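Payroll on one machine

Nelly Cárdenas has run the accounts at Gellbridge, a bakery supplier with 40 staff, since before its payroll was computerised. The firm now pays everyone from a single laptop, using a package called Grinonine.

"The software is the small part," she said. "Most of the work is checking hours before they go in." Timesheets from the Awasthi depot arrive as a spreadsheet. Those from the main site are still on paper and are keyed by hand.
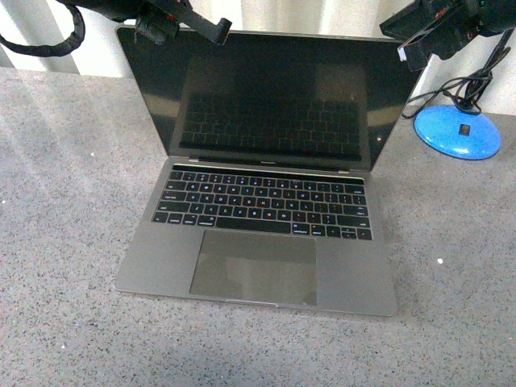 Moving the old records

The previous system held 2773 pay records. Cárdenas exported them in one batch in December and compared the totals by tax year. The import rejected 214, nearly all for missing leading zeros in the staff number.

"I corrected those individually. A bulk fix would have altered codes that were right."

Backups are encrypted and written to 2 drives, one of which is stored off site. She restores a copy each quarter and reprints one month's payslips from it. The disk locks when the lid is shut, and the password is changed when anyone leaves the team.
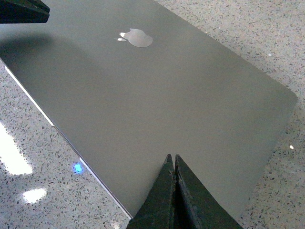
A closed Apple laptop on a stone worktop.

Pension uploads remain manual. Cárdenas expects to test a direct link after the next year end.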